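The Folding Arm: Your Questions, My Answers

I run the sorting and folding floor at Nallcombe Textile Reuse, and ever since we brought in a robot arm I get the same questions from new hires, visitors and my own relatives. So I finally typed up my answers.

What does Nallcombe do, anyway?
We take in used clothes and household linens, sort them, fold them and send them back out to shops. The building on the Mistton side of town opened in 1975 as a laundry, and a few of the old floor drains are still there (watch your step by the back door).

Did anybody lose their job?
No. We had the same crew before and after. What changed is who stands where. Folding used to be a full shift in one spot, and now people trade off between the arm, the sorting belt and repairs. Two folks asked to stay on hand folding full time, and they did.

How much does it get through?
On a good day, 719 pieces. Our target is 700, so I was pretty happy with that one! A fast person still beats it on towels, by the way, and it's hopeless with fitted sheets. So am I.

Do I need to know computers to work next to it?
Nope. You learn start, pause, the big stop button and how to clear a jam. Training takes two mornings. If the screen shows something you don't recognize, press pause and come find me — I'd much rather walk over than have you guess.

Can I reach in while it's going?
Please don't. Pause it first, every time, even for a sock. The gripper opens in a wide V and it's easy to misjudge where the fingers are going to end up.

Does the camera film us?
It's a little camera mounted at the wrist and it looks down past the gripper, so what it mostly gets is cloth. We don't use it to rate anybody. That was the first thing the crew asked for in writing, and it's posted next to the time clock.

Is it loud?
Less than the baler. More than I was promised. We moved the radio.

Does it get tired of wrinkles?
I do! Soft, bunched-up fabric is the hard part of this whole business. A person shakes a shirt out without thinking, and the arm has to find an edge first. We logged 2000 practice picks before I let it near a real order.

Who fixes it?
Lukoševičius, the company that installed it, handles anything inside the arm. We do the wiping down and the fingertip pads ourselves. Our Mornholm site is supposed to get one in January, so if you'd like to help train the crew over there, put your name on the sheet in the break room.
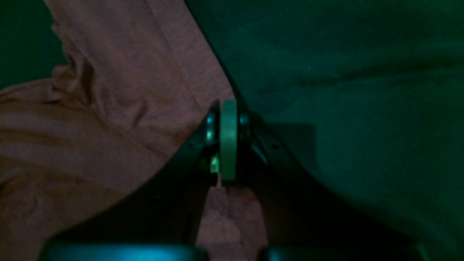
Gripper open over a crumpled pinkish-brown cloth, as seen by the wrist camera.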